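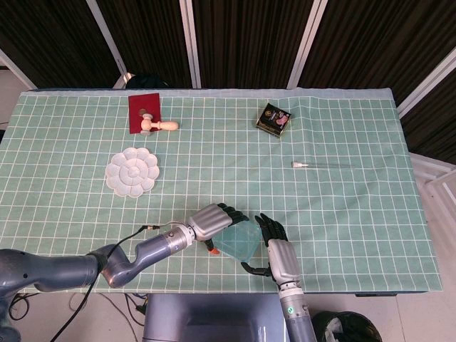
The mint green cloth, back in service. Red square at the far side.

Quick one tonight because the oven is on and I have maybe half an hour. I promised an update on the small things drawer, the one that has been jammed since February, so I finally tipped it out. Everything goes on the table first, that's my only rule. If it's in the drawer I don't see it. If it's on the green cloth I have to deal with it.

The cloth, since people asked last time — came off the Van Beek stall at the Boserberg market, end of a roll, already hemmed. White lines on pale green. I like it for sorting because I can push stuff along the lines and it looks like I have a plan. It folds over the back of the table so I don't need clips. Wash it cool, iron it while damp. Done.

So, the boxes. I had this idea that every little thing would live in a see-through box with a lid and then I would never buy a second glue stick again. I got the first lot from Gradidard, item 1566, the flat ones. Fine boxes. Lids that pop if you look at them. Then I went back for 1714, a bit deeper, and those are much better, the lid sits down properly and you can stack 2 without them sliding off each other. Prolside does one that looks the same and costs more. I didn't buy it, I just stood in the aisle and opened and closed it for too long.

What I'm trying this time is sorting by when I use it, not by what it is. Sounds silly. But before I had "paper" and "metal" and "misc", and misc was nearly all of it. Now it's: letters and cards, fixing stuff, rainy day. Stamps and ink go in letters and cards. String too, I think? String could be anything. String is in all three at the moment.

Things with wooden handles are a pain. They are always just a bit too long for the box, so you put them in on the diagonal and then nothing else fits. I'm going to leave those out in a jar for now and see if it bugs me.

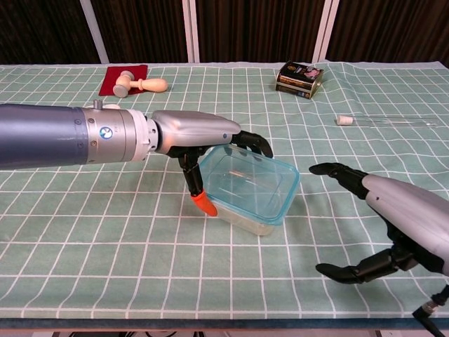
Do you put labels on clear boxes, or is that overkill?
I label the short end only, with masking tape and a pencil. The lid gets swapped around, the end doesnt, and you can peel the tape off when you change your mind about what goes inside.

Little tins. I keep every one I get, I can't help it. Pretty ones on the side with the picture facing out, and the plain ones are for pins and screws. Some of them have been empty for years and that's ok. There is one in the hall with 46 buttons in it, all shirt buttons, I know the number because I needed eight the same and had to lay them all out. Got six.

Glass stuff, I wrap. Kitchen paper, then a sock if the sock has lost its partner. Goes in last, on top, never under anyting.

Still to do: the drawer itself needs a wipe, there is something sticky in the back left corner. Liner paper, if I can find the roll. And decide on string. I also want to try the deeper boxes turned sideways, because the drawer is an odd height and I'm losing a good inch at the top.

Timer's going. More when the drawer is back in — probably with fewer tins, we'll see.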